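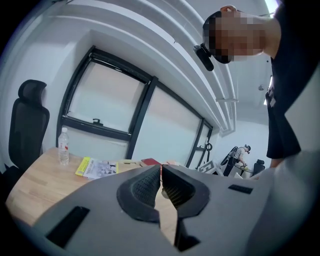 Plakley Tabletop Set

README, version of 3 April 2024

Plakley is a set of short recordings of people doing ordinary tabletop tasks with a hand-held gripper. It was put together for training and testing manipulation policies that take wrist-view video as input. No robot was used in the recording. The people carry the gripper, do the task with it, and the recorded motion is turned into gripper paths afterward.

The set is released in two parts. The main part has 3,000 episodes. The held-out part has 800 episodes, recorded with objects that do not occur in the main part. Please do not train on the held-out part, even for pretraining.

What is in an episode

Each episode is one folder. The folder name is the task code, then an underscore, then a running number. Inside are:

wrist.mp4, the video from the camera on the gripper. The lens is very wide, so straight edges near the border are strongly curved. The video is not rectified.

pose.csv, the position and rotation of the gripper for every video frame, in the table coordinate system. Units are meters and quaternions (x, y, z, w).

width.csv, the opening between the two fingers, in millimeters.

meta.json, with the task code, the room code, the operator code, the tool number and the text instruction.

The text instruction was written before the episode was recorded and read by the operator. It is usually one sentence, such as "Put the booklet on top of the folder" or "Move the bottle to the left side of the table." Spelling was checked afterward, but the wording was left as it was.

Tasks

There are 10 task codes. Five are single-step tasks: pick and place, push, turn upright, slide to edge, and stack. The other five have two or more steps and are harder to cut cleanly: clear an area, sort by color, open and take out, swap two objects, and put away in order. The code list with full definitions is in tasks.txt.

Episodes are not spread evenly over the tasks. Pick and place is the largest group by a wide margin. If you need balance, sample by task code at load time. The loader has an option for this (balance=task), which is off by default.

Recording

Recording was done in office rooms and shared work areas, at the tables that were already there. Most have large windows, and we did not close blinds or add lamps. Light changes during a session were left in. Other chairs, tables and everyday items stayed where they were.

More than one operator often worked in the same room. Another person, or another gripper, may therefore show up in the wrist video. These episodes were kept as long as the second person did not touch the objects of the first. In meta.json the field "others_in_view" is set to true for them. The field was filled in by hand and has errors.

At the start of a session the operator did the following:

Put the calibration marker where the gripper camera could see it, and held the tool still until the tone.

Closed and opened the fingers fully, two times.

Read the instruction and placed the objects.

Started the recording, did the task, and stopped the recording with the fingers open.

The objects were then moved before the next episode. Operators were asked to change both position and rotation, and to leave some items on the table that had nothing to do with the instruction. They were not told how to grasp anything. You will find several ways of picking up the same bottle.

Failed attempts

If an object was dropped and picked up again, the episode was kept and marked "recovered" in meta.json. If the operator gave up, the episode was moved to the folder called failed, which is not counted in the totals above. We include that folder because a few people asked for it. Its pose files have not been checked.

Processing

Poses were computed with Griveo, our tracking pipeline. It uses the wrist video and the motion sensor in the tool. After tracking, each path was aligned to the table using the marker seen at the start of the session. Episodes where tracking was lost for more than 5 frames in a row were dropped. Shorter gaps were filled by interpolation, and the filled rows have a 1 in the last column of pose.csv.

Faces were pixelated in all videos before release. This was done automatically and then checked by eye. The blurring is sometimes larger than the head and may cover part of the gripper or an object when a person leans in close. If you find a face that was missed, report the episode name through the contact form and we will pull the file. Audio was removed.

Known problems

The finger width is off by up to two millimeters in episodes recorded with tool number 4. The pads on that tool were replaced in June and the zero point was not set again until later. We have not corrected the values. Filter on the tool number if it matters to you.

Clear plastic objects are often hard to see against bright windows. Models trained on this set tend to do worse on them, and we do not think more training time fixes it.

Some two-step tasks were cut early. The last object is released but the gripper has not yet moved away. The end of the file is then not a good signal that the task is done.

Left-handed operators are few. The operator code does not tell you which hand was used. A separate list, hands.csv, does, but it covers only the main part.

Loading

The lis package reads the set directly. Lis needs Python and a video decoder, and nothing else. Install it, set the path to the unpacked folder, and ask for a split by name: main, heldout or failed. Frames come back unrectified unless you set rectify=true. Rectifying cuts away a good part of the outer image, including most of the room, so try without it first.

Older releases used the name Stindia for the main part. Scripts that look for a folder with that name will still run, because the loader maps it to the new one. The mapping will be removed in the next version.

Terms

The data may be used for research and teaching. Do not try to identify the people in the recordings, and do not publish frames with the pixelation removed or filled in. Operators agreed in writing to the release and may withdraw. When that happens the episodes are deleted, and their names are added to removed.txt. Check that file before you report results, and delete the same episodes from your own copy.

Changes in this version

Added hands.csv.

Fixed wrong task codes in the swap group.

Moved the object list out of this README and into objects.txt.

The pose files are unchanged from the last version, so there is no need to download them again.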